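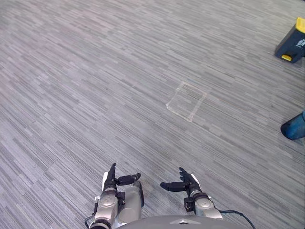

Open hands at the start pose, tape square on the floor ahead.

Progress report to the Sangkhawat fund - Washolm site, household tidying demos
March 3, 2024

Short one this time, sorry, collection days are full. Full tables go in with the quarterly.

Where we are. 1872 episodes recorded since August. 550 of those are slippers to shelf, the rest is floor pickups and sorting by pair. Target for this milestone was 200 clean slipper episodes, so we are past it even after review throws some out. Review is behind. Two people on it, and the labeling tool (Romell) still drops the last second of longer clips. Fix promised, not here yet.

What changed. We stopped scripting the grasp. Operators used to be told heel first every time and the policy learned exactly that, then froze on anything lying sideways. Now they pick whatever hold they like - rim, side, toe - and only the end state is checked. Episodes got longer and messier. Training on them went better then we expected.

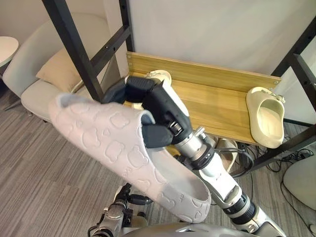

Soft slippers are still the slow ones. They fold when the fingers close too far, and the operator feels nothing through the gloves, so it's eyes only. We added a slower close speed for soft items. Helps some. Also mixing colors and sizes more, first batch was nearly all one pair and the model knew it by heart.

Failures. We keep them now, tagged. Drops, missed shelf, slipper put down facing the wrong way. Retries within an episode stay in too, no trimming. Storage is ok until the next milestone, after that we need to talk about the Grelono disks.

Open problem is the shelf itself. Arm has to come in over the board without knocking what's already there, and placing the last item of a set fails far more often than the first. Operators lean the torso to see better, wich then shows up in the data as a habit.

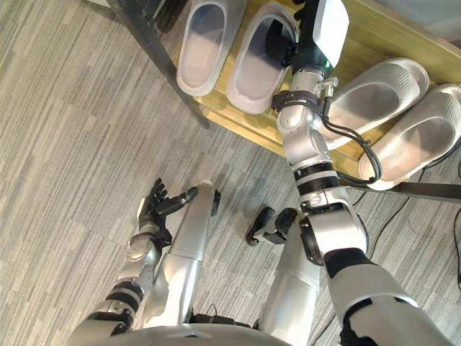 Reviewer comment on the draft, copied in as received: I would hold back on new objects until the last-item placements are fixed. More variety on top of a weak skill just makes the failures harder to read. Could you collect a block that starts with the shelf nearly full and only records the final placement?

Yes, we can. Starts next week, no change to budget. New objects wait until that block is reviewed.

Needed from you: an ok on moving the second glove set forward, and a decision on the disks.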